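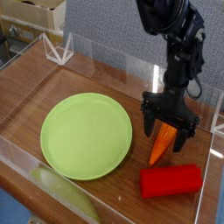
Reserve Companies of the Limdale Garrison
Student project report, submitted February 13, 2019

1. Aim
The project set out to list the reserve companies raised in Limdale during the border dispute and to find out which of them were kept on after the truce. The regular regiment at Cornau has been written up before and is left out.

2. Sources
We used the muster rolls held in Prostholm and the printed orders of the garrison command. The rolls for August are complete. Those for the months after it have gaps, mostly in the pages for the river posts at Au.

3. Findings
The rolls give 1,139 men in the reserve at its largest. Most served in rifle companies with a paper strength of 90, but few companies reached it. The company at Au never had more than 70 men and borrowed its officers from Cornau. 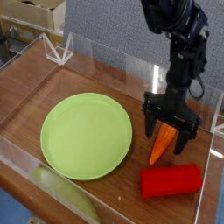

Figure 2. Gripper holding the orange carrot just above the tabletop.

After the truce, 2 companies were kept under arms. Both were moved to Prostholm and put under the regular regiment, with new numbers but the same sergeants. The others were sent home and their rifles returned to the Cornau depot.

4. Problems
Company names change between the rolls and the orders. The "River Company" in the orders is probably the Au company, but no roll uses that name. We have listed it separately in the appendix.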